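May 1, 2018
Notebook, Culville bench – handling rules for mixed household items

Went back over the Drallside rules this morning with the gripper work in mind. They were written for clean cartons on a plain bench, and several lines need tightening before the June review.

Rule 2 (medicine packaging). Current wording is "treat as full unless marked". Keeping that. Added a line: no squeezing across the printed panel if the barcode has to be read afterwards. Grip on the short sides where the jaws will open that far.

Rule 3 (start of run). Jaws open, pads wiped, no contact with any item before the log is started. Gratham sheet says the same, in more words.
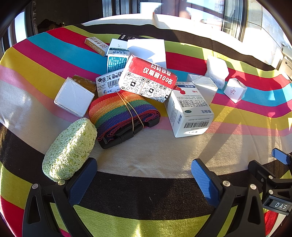

Does a run still count if the operator has to restart the log partway through?
It counts as two short runs, each with its own number, and neither goes into the full-run total.

Log numbers 2,486 to 2,510 were filed before that was settled. I have left them alone and put a note in the margin of the register. Anyone pulling them for the Sotomayor comparison should check the restart column first.

Rule 5 (light). Direct sun on the work surface is allowed but has to be ticked on the sheet. I'd like a separate tick for hard shadows – the two get lumped together now and it makes sorting a nuisance.

Rule 6 (soft and bundled items). Straps stay banded and get picked up as one item. If a band lets go, stop, re-band, new log number.

Rule 8 (pads). Change at 400 grips, inspect at 100. The old sheet had inspection by eye "as needed", so it was mostly skipped. Write the grip count on the tape on the handle as well as in the register.

Still to do: rewrite rule 7, find the current Gratham sheet (mine is missing the back page), and order more banding.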